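Open day at the Triltow training center
Posted in Club visits

The bus left the Lambrakis parking lot at 7:15 and got us there well before the doors opened, which gave everyone time for coffee and a stretch. There were instructors from both of our studios, plus a few regulars who teach the occasional cover class and wanted to see how the certification side works.

Triltow is a former textile warehouse on the edge of town. The ground floor is one large cycling room, two smaller studios and a changing area. Upstairs are the classrooms and the test lab. The open day runs every November and is meant for clubs that are thinking about sending people on the instructor course, but anyone can sign up for the rides as long as they bring their own shoes and towel. 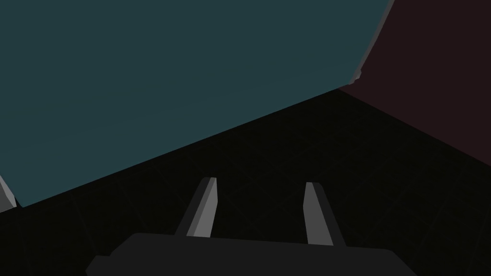
Teal and dark maroon, Triltow open day.

The first session was a 45-minute endurance ride led by Nektarios Koutsoukos, who has been a senior instructor there since the center opened. He teaches quietly. He gave one cue at a time and left long gaps, and for most of the ride he stayed in the saddle like everyone else. His talk afterward was about cadence. He thinks most new instructors let their classes spin too fast with too little resistance, and he had us repeat one song at three different settings to feel the difference. I had to back off on the third.

After the break we split up. Half the group went to the music workshop and the other half went upstairs for a talk on the course itself. I took the talk. The course is spread over four weekends, with a written test and a taught class at the end. The fee is 715 per person, and that covers the manual and one retake of the practical part but not the overnight stay. Clubs that send four or more people get a lower rate, which they will quote by email. Several of us asked about doing the theory part online. They are looking into it for next year.

The bikes in the main room are all Cetorik, the model with the magnetic brake. We ride an older version at home and I wanted to know how they hold up. One of the floor staff told me they service each bike every 100 hours of use and swap the pedals at 3000, earlier if the threads look bad. They wipe down the seat posts daily and grease them once a week. We do ours once a month, so that is something to bring up at the next staff meeting. The handlebar adjustment is better than on ours too – one lever, and it stays where you put it. 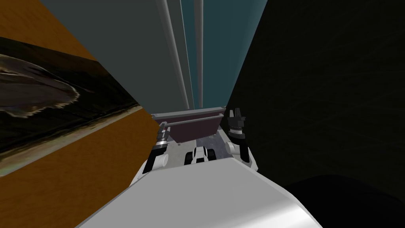
Lunch was rice, salad and grilled chicken, served in the hall, and it was the part of the day when people from different clubs got to talk. I sat with two instructors from Plutton who run early classes before work and have trouble keeping numbers up in winter. Their fix was to shorten the class to 30 minutes and start at 6:30. We also got onto posture, and I have a new way of explaining arms to beginners: picture the two robot arms standing on either side of a gap, both leaning a little toward the middle. I want that same slight inward lean from the elbows, with the shoulders down. The Plutton pair tell their riders to hold the bars like a tray, and that would work as well.

The afternoon ride was intervals, and it was crowded. The fans were on but the room got very warm and a few riders stopped early. I would have liked a longer cool-down.

We were back on the bus by 4:30. Three of our people have asked for the course forms so far. Anyone else who is interested should leave their name at the front desk by Friday, and bring proof of a current first aid certificate, as Triltow will not book a place without it.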